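Consulta sobre el paquete de simulación Cikier para brazo manipulador

Publicado por Irja Koskela

Estimados miembros del foro:

Nuestro centro de formación profesional, en Nundasville, estudia la contratación del paquete Cikier, distribuido por Pillai, para las prácticas del módulo de robótica. La licencia educativa cubre 30 puestos e incluye una biblioteca de 51 escenarios. Disponemos de un único brazo físico y deseamos que el alumnado ensaye en simulación antes de acceder a él.

Agradeceríamos la opinión de quienes lo hayan utilizado durante al menos un curso. Nos interesan dos aspectos: el comportamiento de la pinza al sujetar herramientas alargadas y los requisitos de los equipos. 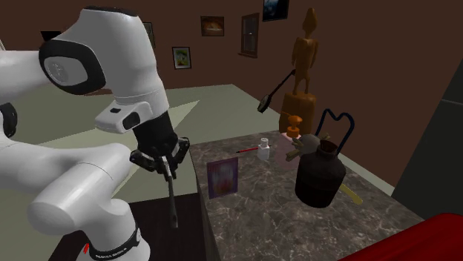
Escenario de interior en simulación: brazo Franka Emika con una herramienta de mango largo sujeta en la pinza.

Los escenarios que más nos interesan son los de este tipo, con objetos variados sobre una encimera. El proveedor ofrece una prueba de 16 días, plazo que consideramos escaso para una evaluación docente.

Alun Owen

En el instituto de Stedness empleamos Cikier desde noviembre, con un grupo de 33 alumnos repartidos en dos turnos. El resultado ha sido satisfactorio en planificación de trayectorias y en tareas de recoger y depositar. Con piezas largas conviene revisar los parámetros de fricción de los dedos: con los valores de fábrica, el objeto tiende a girar cuando se toma lejos de su centro de masas. El manual lo trata en el apartado de contactos, de forma demasiado breve.

En cuanto a los equipos, los nuestros disponen de 16 GB de memoria y tarjeta gráfica dedicada. Los escenarios con mucho mobiliario tardan en cargar – una vez abiertos, funcionan con fluidez. Recomiendo solicitar por escrito a Pillai una ampliación del periodo de prueba. A nosotros nos la concedieron.

profe_mecatronica

No he utilizado ese paquete. Hay alternativas gratuitas y yo empezaría por ellas. Tengan presente, en todo caso, que la simulación no sustituye las horas con el brazo real.

Comentarios

Irja Koskela: Agradezco la respuesta al señor Owen. ¿Podría indicar si la fricción se ajusta para cada objeto o para todo el escenario?

Alun Owen: Para cada objeto. Se puede guardar como plantilla y aplicarla después a los demás.

taller_norte: Nos sumamos a la consulta. ¿La licencia se renueva por curso o por año natural?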